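Bin picking arm – FAQ
Ferkville shared workshop, back bench. Updated 23rd May
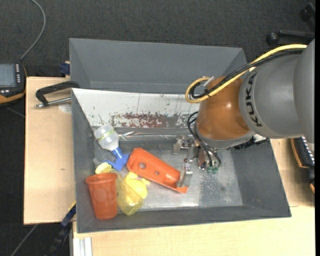
Same questions keep landing in my inbox so answers go on this page now. Short ones. If yours isn't covered, ask Radoslava Polák or leave a note on the bench.

What's it supposed to do?
Pick mixed plastic stuff out of one bin and drop it in the other. Any order. No sorting yet, that's a later job.

Is that a real KUKA?
Yes. Secondhand, bought through Varunetti, paid 3655 with the controller and the pendant. Shipping was extra and hurt.

Why junk plastic and not proper test parts?
Free, light, odd shapes. Bottles, a cup, toys. See-through ones are the hard ones – the depth camera reads straight thru them. Please keep bringing them. Rinse first.

Who wrote the software?
Satish Tripathi did the grasp planner, I did the glue code. It's messy. Will share once the passwords are out of it.

How often does it get one?
Last full run was 1000 tries back in January. Didn't log it properly so I'm not quoting a rate. Next run is 200 tries, logged this time.

Why clamps on the bins?
Bins walk. Fingers push on a wall, bin slides, every pick after that is off. Clamp to the board, check it's tight, then start.

Can I move a bin to get at the bench?
No. Well – ask. Recalibrating takes me 30 minutes and I'm grumpy the whole time.

What about the cables on the arm?
Leave slack at the wrist. Too tight and the last joint pulls a connector off. Too loose and the loop snags on the bin. Ours took a few goes. Zip ties, trim the tails when you have a minute (I havent).

Can I run it?
After you do the safety walkthrough with me or Satish. Slow mode only, pendant in your hand, nobody reaching in the bins. No exceptions, not even "just one quick pick".

Where'd the gripper fingers come from?
Lynch has a printer that does clear resin, so talk to Lynch. We go through them. Spares in the drawer marked Imstead, dont ask me why it's marked that.

Can I build one at home?
Sure, smaller arm though. You want a solid table and a floor that doesn't bounce. Mine at home bounced.

Parts list?
Coming. Half written.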